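Cirow Support > Student teams > Ticket 26

Subject: Gripper opens too early above the plate
Status: Open, waiting for customer
Product: Cirow task editor
Team: Vincze student robotics club, drinks table project

Opened by customer

Hello,

We are a student club and we prepare a drinks table for the open day in May. One arm must pick small garnish pieces and put them on a plate. The program runs from start to end without an error message, but in 8 of 21 attempts the gripper opened before the arm had stopped, and the piece fell beside the plate.

What we have tried already:
- restarted the controller and loaded the program again
- made the last move slower
- changed the plate to a heavier one, which changed nothing

In the log I find only this line, each time in the same place:
WARN step 15: release called, motion state = settling

Is "settling" a problem, or is it normal?

Reply from Cirow support

Thank you for the clear report. "Settling" means that the arm is near the target but has not confirmed its position. Please open step 15 and check if "Wait for stop" is on. Please also tell us if the program was made in our editor or imported.

Reply from customer

It was imported from Flondamov, where a former member wrote it. "Wait for stop" was off. I have turned it on and we repeated the test with lemon peel and with the small orange piece.
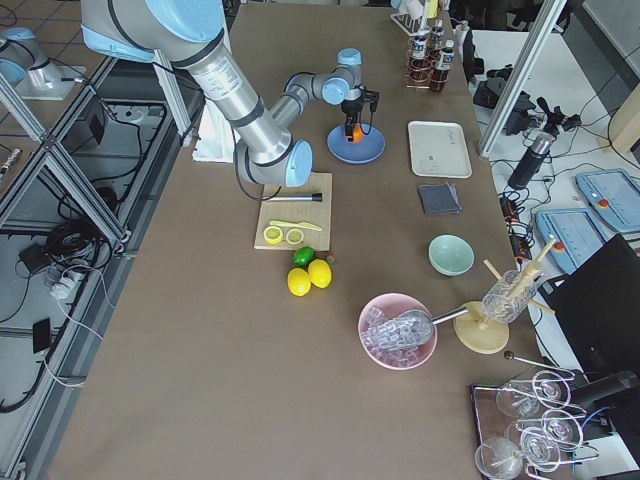 With the option on, the piece fell beside the plate only one time in 15 attempts. In that attempt the warning did not appear, so I think it is a different fault. Maybe the fingers hold the piece too near to its edge.

I have two more questions. Does the import always turn this option off? We have three other programs from the same member and I would like to know if I must check every step by hand. And can I set the waiting time myself? Now the arm stands above the plate longer than we would like.

I attach the log of the failed attempt.

Reply from Cirow support

Yes, imported steps keep the option off, so please check each release step. The waiting time is under Motion, Advanced. Please lower it in small steps and send us the log if the warning returns.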